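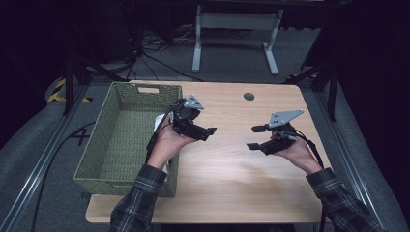
Mervyn Cheetham wrote that he would check the peroxide before touching anything else, and he asked which grade was being used and how old the bottle was. The original post is copied below so the replies make sense.

Minisci alkylation stalls halfway on scale
Posted by Yakubu Adeleke, 6th January

I am trying to put a cyclohexyl group on 4-methylquinoline by a silver-catalyzed Minisci reaction. Cyclohexanecarboxylic acid is the radical source, with ammonium persulfate as oxidant, catalytic silver nitrate, and TFA to protonate the quinoline. Solvent is acetonitrile and water.

At 500 mg it goes well and I isolate 87% after a column. When I went to 30 g in a jacketed vessel, the reaction got to half conversion and stopped. A second charge of persulfate moved it a little further. A second charge of silver did nothing I could see by HPLC. I also get a brown film on the glass that I never saw on small scale.

The persulfate goes in as a solution in water over two hours. On small scale I added it all in ten minutes. The acid is from Goreo, same lot both times. Has anyone run this kind of reaction bigger than a flask?

Bohumila Kratochvíl

Mervyn, there is no peroxide in this one, it is persulfate. The point about age still stands. Ammonium persulfate picks up moisture and loses strength, and a big drum that has been opened many times can be well below what the label says. Titrate it before you change anything else. Iodide and thiosulfate will do.

After that I would look at the time the persulfate solution sits in the addition funnel. If it is near a warm vessel for two hours, some of it is gone before it goes in. Make it up cold and use it the same day.

The other likely problem is mixing. In acetonitrile and water with that much ammonium salt dissolved, you can salt out the acetonitrile and get two layers. Your silver and persulfate are then in the bottom and most of your cyclohexanecarboxylic acid is in the top. In a small flask with a stir bar spinning fast you would not notice. In a jacketed vessel with a slow anchor stirrer you will. Stop the stirrer for a minute at half conversion and see if it splits. If it does, more water or a faster impeller will help, and so will a retreat curve impeller with a baffle if you have one.

On the heat side, please do not go back to adding the oxidant in ten minutes at this size. The reaction gives off heat and carbon dioxide together. We had an old Hájek vessel with a narrow vent and it foamed into the condenser on a run smaller than yours. Keep the addition slow and get a heat flow measurement before the next step up.

Folasade Igwe

I agree with checking for layers. I would also check chloride. Silver is only there in small amounts, and a little chloride in the water or left over in your quinoline will take it out as silver chloride. If your quinoline was ever a hydrochloride salt that was freed up and not washed well, that is enough. It would not explain why the second charge of silver did nothing, unless there is a lot of chloride, so put it lower on the list.

I can't say what the brown film is. Filter some off and see if it dissolves in ammonia. If it does, think silver salts. If it does not, it may be tar from the quinoline.

One more thing – the product is also a quinoline, but with positions 2 and 4 both filled it should not react much further. If you see a heavier peak growing, look at position 8 or at oxidation of the methyl group before you blame a double addition.

Hidayah Tuhumury

Had the same thing with a pyridine in December. Switched to a different solvent and it was fine. Can't remember the ratio, sorry, the notebook is at the Plestley site.

Yakubu Adeleke

Thanks all. I stopped the stirrer and there were two layers, the top one thin. The persulfate also titrated low. I will open a new bottle, add more water, and run it again at the same size with the faster impeller. Chloride test is still to do.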